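Kitchen cell (sim), November
Notebook entry, Curnodton bench

Took the kitchen cell over from Relu Nedelcu this morning. It is the single-arm layout with the counter, sink and board, and it had not been looked at properly since the Warkus update. Two things on the list: the gripper snags near the board, and the small props do not stay put after a reset.

Start-up
Loaded the cell from the Hubmann machine, physics step at 1,000 Hz as Relu had left it. Checked the joint limits against the sheet. All fine except the wrist, where somebody had typed the old value back in. Corrected and saved. Then jogged the arm by hand over the board to see how much room the gripper has there. The bowl is the thing to watch on this approach, with the wrist so close to it. Also found a small pinkish-red item right on the lip of the counter, so the spawn area needs pulling back from the front edge.
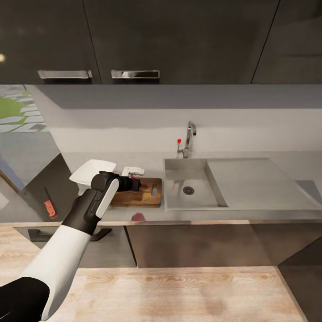
Small parts on the board
Switched to the cube set. Raised the physics step to 2,000 Hz for this and left everything else alone. Liviu Sandu thinks the friction value matters more than the step, and he may be right, but I wanted to change one thing at a time. Ran 53 resets from the script and logged cube positions after each. Log is in the Emia folder under my initials.

Sent the arm over the sink between batches to check reach across the front rim. No limit warnings in the log.

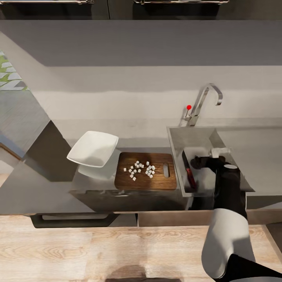 Cube set on the board, gripper over the basin, knife in the sink.

To do on this: compare the log with Relu's old one, then repeat with Liviu's friction value — same seed, same script.

Bare layout
Brendan Quinlan asked for a reference view with no small parts on the board, so the camera pose can be checked after any update. Use the board, the bowl and the red-handled knife at the left front corner as marks. The tap is a good fourth one.

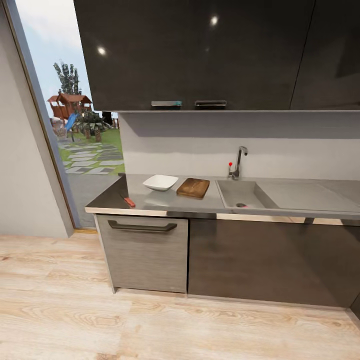

Left for next time
Wrist limit: ask Balthasar Hofstetter to lock the file so it can't be overwritten again.
Spawn area: pull back from the front edge, then rerun the resets.
Bowl: still sits too near the wrist path for my liking. Try moving the approach point before moving the bowl.
Step is still at 2,000. Put it back if you need the old timing.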